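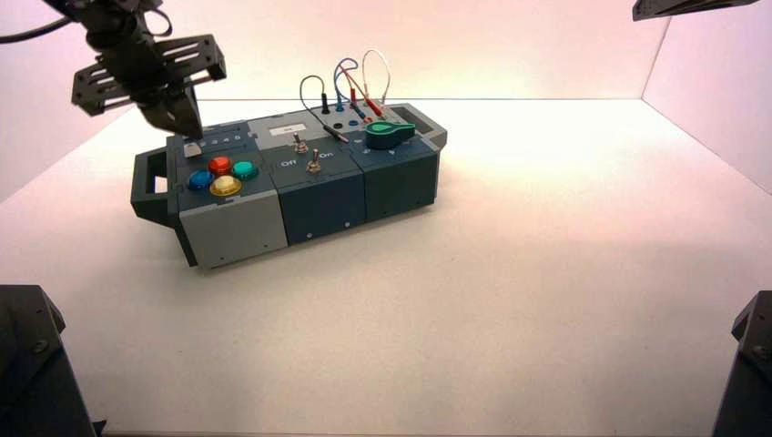 Re: [shop-auto] Two-arm cells on panel work, where we stand

Replying to Orysia's message from this morning, quoted here with the order numbers taken out.

Orysia Stelmakh wrote:
> The Valtcombe line wants to know whether the end-of-line panel check can go
> to a two-arm cell in May. The check today is one person, a drawing and a
> meter. Press the buttons, throw the switches, turn the knob to range, move
> the leads, read, write down. Plembridge says their cell does all of it. I
> have seen their video and I would like the view of somebody who has run
> one. I am also asked whether the same cell could do the cord wrapping and
> bagging after the check, which is closer to a household chore than to
> testing and which everybody hates.
>
> Please separate what works from what works on a good afternoon.

We have been running a practice board at Plukau with the same kinds of controls on top: four colored push buttons, two toggle switches marked Off and On, a green pointed knob, and a set of test leads plugged in toward the far side. It has a handle at each end and stands on a plain white table. The numbers below come from our log and cover our cell only. They say nothing about the Plembridge unit, which I have not run.

Buttons. Solved, as far as I am concerned. We logged 520 presses and the misses were all traced to one calibration error after the table had been moved. Closed fingertips pointing straight down are enough. The press needs a force limit, or the arm will lean on the housing and shift the whole board.

Toggle switches. Mostly solved. In 280 throws, 16 left the lever where it had started. The usual cause was a fingertip riding over the end of the lever. Approaching lower helped. The second cause was the software believing the lever was already over, which is a vision problem and has to be treated as one.

Knob. Works if the pointer is easy to see. The grasp itself is simple because the grip is raised and pointed. Stopping at the right mark takes two tries more often than I would like, and we check the pointer angle after every turn.

Leads. Not ready for a production line. We stopped at 200 attempts. Pulling a plug is fine. Putting one back into a jack is where the time goes: the lead springs, the plug tilts in the fingers, and a neighboring loop gets dragged along. A person corrects for this by feel. Our arm has no feel worth mentioning at the fingertips, so it backs off and starts over. Montoya tried a compliant wrist on the same task and reported to this list that it helped with seating and did little for the tangles.

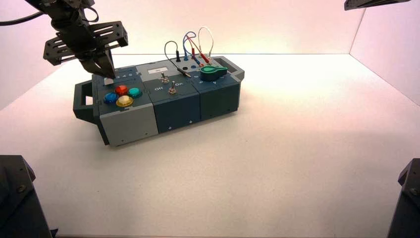 Does the cell need a person standing next to it for the button and switch steps?

Someone has to be on the same floor, but one operator can cover the cell and a packing station together. Our stops during those steps were short and were cleared from the screen.

On cord wrapping and bagging, I would leave it out of the May request. Wrapping a loose cord is the lead problem again with more cord. Bagging adds a film bag that has to be opened first, and we have not managed that with two-finger grippers at a rate anyone would pay for. A cheap fixture that holds the bag open would do more for your people this year than a second arm.

What I would propose for Valtcombe:

1. Move the button, switch and knob steps to the cell and keep the lead steps manual. Split the drawing at that point.
2. Bolt down a locating plate for the panel. Handles are a poor datum — ours had enough play to matter.
3. Ask Plembridge for unedited logs of plug insertion, including the retries, on your panel and with your leads.
4. Keep the written reading with the person until the lead steps have been looked at again.

The cycle time for item 1 depends on how you present the panel, so I am not going to guess at it. If you send me the drawing I can set up the same order of steps on our board and post the log to the list.

Plukau test bench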